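The toothbrush holder

We use cookies to make this site work and to remember that you have already seen this notice. Accept / Manage preferences

I have been putting off the bathroom sink since February. The shower gets done, the floor gets done, and every so often I wave a cloth at the tiles so they know I'm thinking of them. But the little stuff that lives by the mirror has been left to form its own society, and this week I finally went in.

My problem is that I don't throw away small packets. If a thing comes sealed and fits in my palm, I keep it, on the theory that I'll be traveling. I am not traveling. It's a pandemic, and the farthest I've been is the hardware store. Still, the packets went into the toothbrush holder, where there was a free compartment, and then there wasn't a free compartment, and a toothbrush had to fight its way in with the sachets.

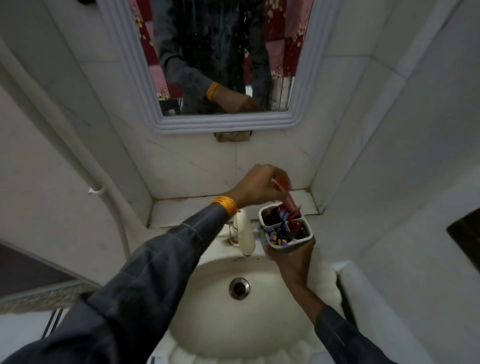

How often should you wash a toothbrush holder?

Once a week is what most tidy people will tell you, with hot water and dish soap, and a rinse before the brushes go back in. I had been operating on more of a presidential-term schedule.

My friend Smaranda Onu does hers on the same day she changes her towels, and she told me this in the voice people use for small children and dogs. She also wanted to know why I had a holder with compartments if I was going to use it as a filing cabinet. I said it was a good holder. She said it was a good holder for toothbrushes. We left it there.

So, the method. Everything out, packets in one pile, brushes in another. Then the partitions, which are where the trouble collects, because a sponge won't go down there and a finger shouldn't. I used an old toothbrush, and I admit there is something a bit cannibal about that. A bottle brush works too if you have a skinny one. Vinegar for the chalky line at the bottom, ten minutes, rinse, stand it upside down on a towel and go do something else.

The packets took longer than the washing. You pick one up, you can't read the print, you hold it to the light, you decide it might be conditioner. I made a rule that anything I couldn't identify had to go, and then I broke it for a nice-looking one.

Then there's the question of where things should live once they're clean. I looked at replacements, naturally, that being easier than deciding. The Flukik shop has one called the Vitodholm, which comes to 330 with the lid and 300 without, and I could not think what a toothbrush would need a lid for. Drillov sells something similar that sticks to the wall. Florin Stoica had one of those and it came down at night, with everything in it, and he says he aged a year.

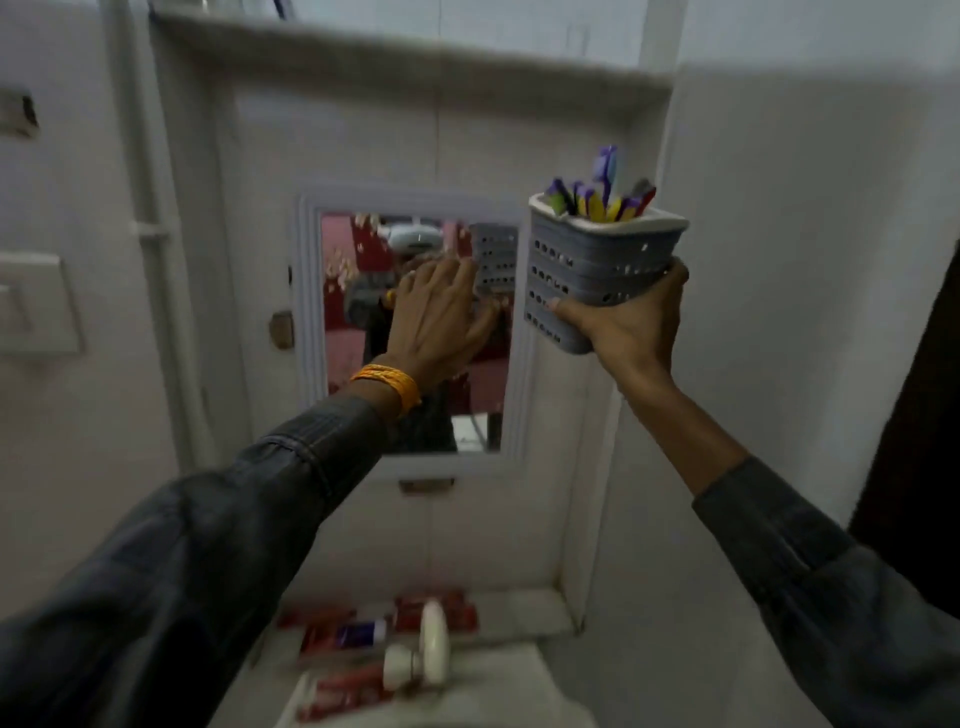
Grout is next, and I'd like it on record that I'm not looking forward to it. I've already bought the stiff brush, so the expensive part is over, and I've been told baking soda paste will do the rest if I leave it alone long enough. In the meantime I've become a convert to the gray plastic kind of holder with little holes in the sides, the sort you can stuff with a whole bundle of brushes. Air gets through, water gets out, and a conditioner packet looks ridiculous in it, so I'm less tempted. The colored handles make a cheerful sort of bouquet in there too, purple and yellow and so on, if you don't think too hard about what they're for.

The mirror also needs doing. I've been avoiding it on personal grounds.

Smaranda has asked for the packets. She says she might travel.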